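How to Fold Laundry with a Pair of Hand-Held Grippers

Posted in: Getting Started, Home Crew

I folded hotel sheets at Coltmont for six years, so when Skanatwood moved our team over to teaching machines to fold, I assumed I'd be good at it by lunch. I was good at it by September. My hands knew everything and the grippers knew nothing, and guess who had to slow down.

These are the steps I give new people. Radka Obradović wrote the official version, which is 39 pages long and has a chapter on posture.

1. Set up on a bed. Tables are too high for most of us once you add the length of the tool. Spread out what you plan to fold and keep the heavy things apart from the thin ones.

2. Take one gripper in each hand and open and close them a few times before touching any cloth. You'll squeeze too hard at first. Everyone does, and the shirts forgive you.

3. Pick up one piece by an edge and lift it clear of the rest.

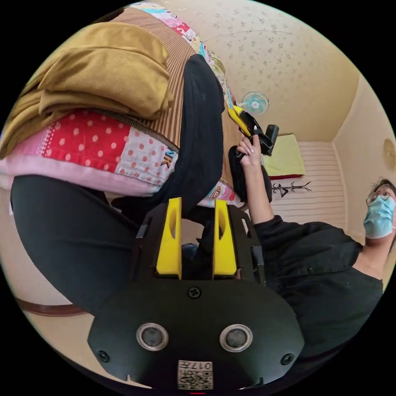 Black cloth hanging from a raised gripper, with gripper 017 in the foreground.

4. Find your second edge. With fingers you'd feel for it. With these you have to look, so learn to look before you reach. Dark fabric is the worst, because a hem and a wrinkle are the same thing until you've pinched the wrong one.

5. Lay the piece down and pull it flat in short tugs. Long sweeps drag the pile along with it.
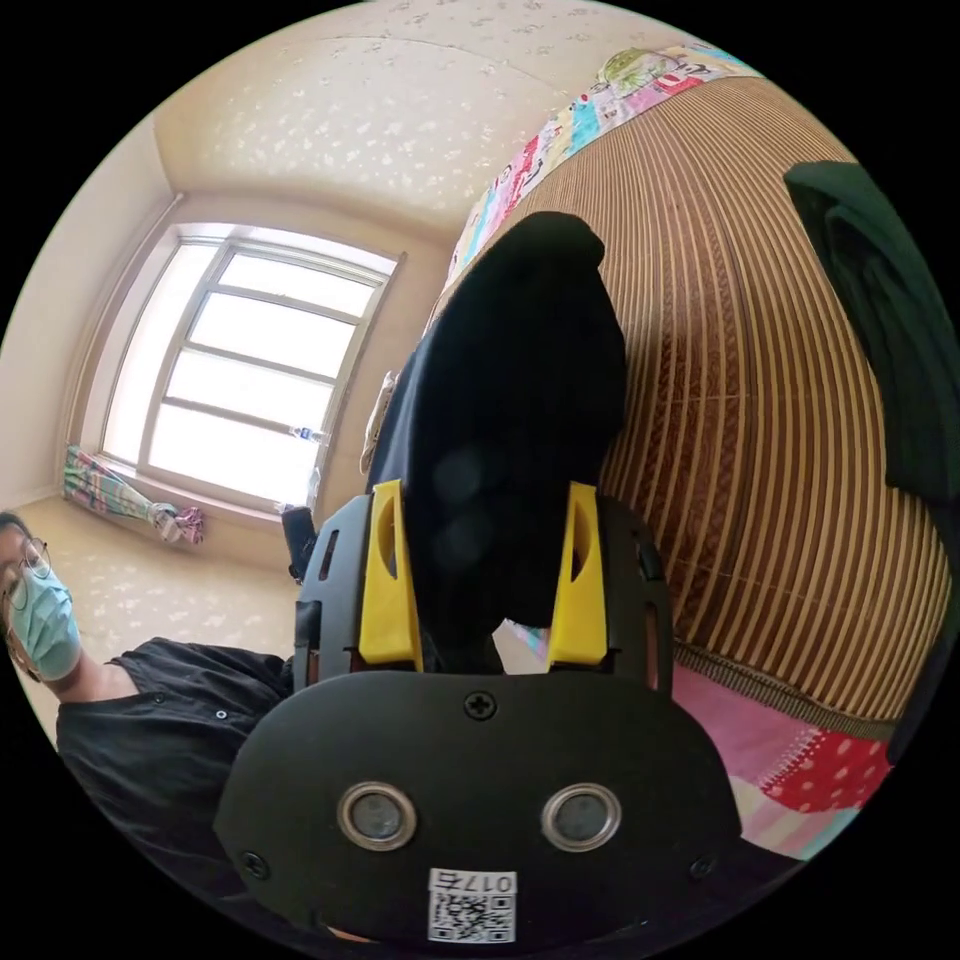
If you lose your grip, don't put a tool down and fix it with your bare hand. I know. Let go, back up, pinch again. A messy save is worth keeping, and Sorin Perić in review would much sooner see that than a sleeve that jumps into place by magic.

6. Fold, set it on the finished pile, and start the next one at the same pace. Rest after 2 baskets, even if you feel fine. Your wrists report late.

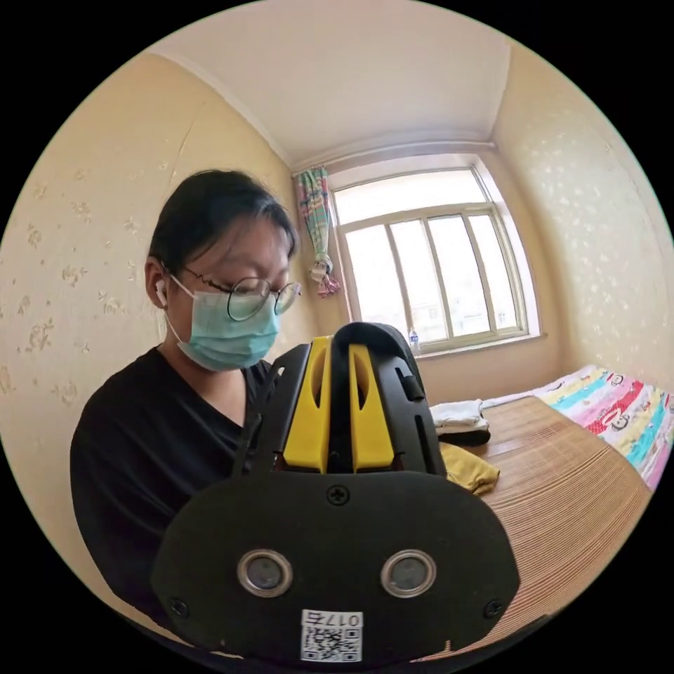 People ask whether we're folding ourselves out of a job. Ankica Grgić asked it at the first meeting, and management said "evolving roles" — a phrase that has never once paid my rent. What's changed so far is that I sit more, talk less, and get notes on how I handle a towel. The pay is a little better. The Holeck crew still folds by hand and calls us the tong people.

Swapping tools between shifts is covered on the next page.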